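Textiles in Everyday Life
Week 4 handout: Flat things that fold
Notes by Mererid Powell

Welcome back! This is the week I look forward to all year, and I've had to trim my notes hard to fit them into two hours. We're leaving fibres and dyes behind for a while and looking at what people do with a square of cloth once they've got one.

Start with the square itself. A loom gives you a rectangle, and for most of history cutting into it was a big decision. Cloth was dear. So people folded, tied, pinned and wrapped, and a good piece could be a shawl in the morning, a bundle at noon and a cradle cover by night. Bring one square of your own to the tutorial (a tea towel is fine, a hanky is better).

Grain and bias

Hold your square by two neighbouring corners and it hangs nearly straight. Now hold it by one corner and watch what the colour and weave do! You are hanging it on the bias, at 45 degrees to the threads, and the whole thing stretches and slumps. Set a square on its point and the first fold gives you a triangle with a long bias edge, which is why headscarves sit so nicely around the jaw and why they creep out of shape in the wash. Wyn Morris covered thread count in Week 2, so go back to those notes if "warp" and "weft" have slipped away.

Creases

A crease is a record of pressure. Linen keeps it, wool mostly lets it go, and cotton sits somewhere in between. The Lloyd tablecloth we'll look at in class has crease lines worn right through to holes, because it was folded the same way into the same drawer for generations. Museums now roll large flat textiles where they can, or pad each fold with tissue. Bernardo Abreu, who looked after the linen store at Helenbridge, refolded everything each April along fresh lines, and I think that's a lovely habit to copy at home.

Wrapping

The Dokley bundle is the local one to know. The parcel goes in the middle of the cloth, square to you, with the cloth turned to a diamond. Near corner over, far corner over, then the two side corners up and knotted. You'll find cousins of this all over the world, and the knot matters more than the cloth. A reef knot lies flat and comes undone with a tug; a granny knot does neither.

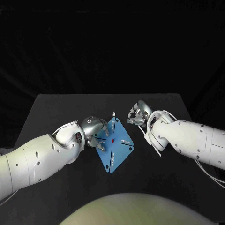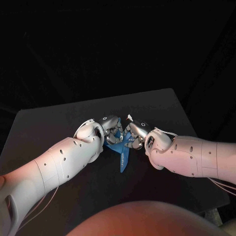 Diamond first, always.

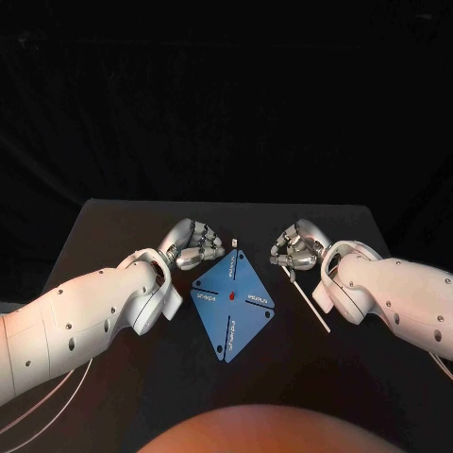
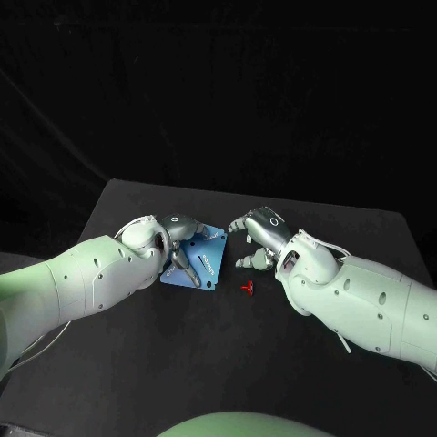 Size is the next question. A cloth 100 centimetres on the side will carry a loaf, a jar and a wedge of cheese with enough left over for a handle. Go much smaller and the last two corners won't meet. Iestyn Kemeys will have a stack of offcuts in the tutorial room, so try a few sizes and write down which ones annoyed you. I mean it, those notes are gold when you get to the essay!

For the tutorial

Read the Closska chapter on household linen, especially the laundry lists. Fold your square three different ways, leave it under a heavy book overnight, and sketch the creases.

Essay plans are 200 words, handed to Osian Ifans or left in my tray. Pick one object and stay with it. Last year's best essay was on a single pillowcase.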